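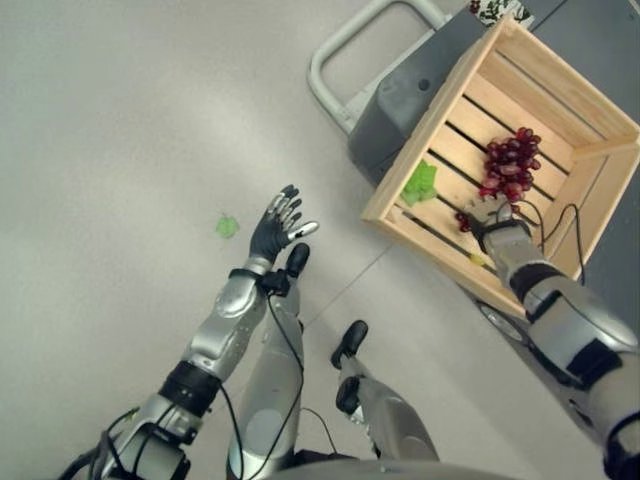
Packing helpers wanted for fruit and vegetable crates, Budia packing room

Wulix is a small company that packs fruit and vegetables in wooden crates and brings them to households and small offices. For our packing room in Budia we are looking for 2 persons who like to work with fresh food and who have patient hands. The work is part time, 16 hours per week, and it starts in May.

What you will do

You take an empty crate, check the slats for splinters and nails, and wipe it. Then you read the order paper and put the goods inside. Heavy things such as potatoes, beets and cabbage go first, at the side where the crate is carried. Lettuce comes next and it must lie with the leaves free. Grapes go at the very end and nothing is placed on top of them. A bunch is always held by the stem. We ask this from everybody, also from those who have packed fruit for many years in another place, because our customers look at the skin of the grape and they do not like to see finger marks on it.

Loose grapes are a daily matter for us. They fall from the bunch when the crate is moved, and they roll between the slats. Before a crate leaves the table you collect the loose ones and put them in the bowl for the kitchen. Leaves which come off the lettuce go to the green bin. Fruit that has fallen on the floor is never put back in a crate, even if it looks good.

When the crate is full, it goes on a push cart and you bring it to the loading door. The carts are easy to steer but they do not like the small step near the cold room, so please go slowly there. At the end of the shift the tables are washed, the carts are wiped and the floor is swept.

What we expect from you

You can stand for several hours with breaks, and you can lift a full crate with a colleague.
You can read a printed order in English. Your spoken English does not need to be perfect, mine is also not.
You can tell a ripe fruit from one which is too old, or you are willing to learn it.
You come on time. The vans leave at a fixed hour and they cannot wait.
No diploma is needed. Experience in a grocery store, a market or a restaurant kitchen is welcome.

What we offer

A written contract from the first day and paid training during the first 2 weeks. In the training you work beside an experienced packer, and you do not have to keep the same speed as the others.
Apron, gloves and safety shoes are given by us. Please tell us your shoe size already in the application.
One crate of fruit and vegetables to take home every week. You may choose the contents from what we have.
Warm lunch at a long table in the room next door. The soup is usually very good and there is always one without meat.
A place for bicycles under the roof. The bus stop is across the road.

The packing room is kept cool for the sake of the produce. Most of us wear a sweater under the apron, also in summer. There is music, and the person who comes first in the morning chooses it.

Who we deliver to

Our two kinds of crate are called Ruggiero and Protari. The Ruggiero is the mixed crate for families and the Protari is only fruit, mostly for offices. You will pack both. On a normal day the room prepares 100 crates, and before holidays it is more. If you can sometimes stay longer in these weeks, please write it in your application, but it is not a condition.

How to apply

Send us a short letter, half a page is enough, and tell us which mornings or afternoons you are free. A photo is not necessary. Write the reference number 1182 on top, so that your letter comes to the packing room and not to the drivers, who are also hiring at this moment. You can also bring the letter by hand to the loading door and ring the bell on the left side.

The last day for applications is 27/10/2020. We answer every letter. Those we invite will come for a trial morning, which is paid, and will pack a few crates together with us. Please wear closed shoes and no rings on this morning, and tie long hair back.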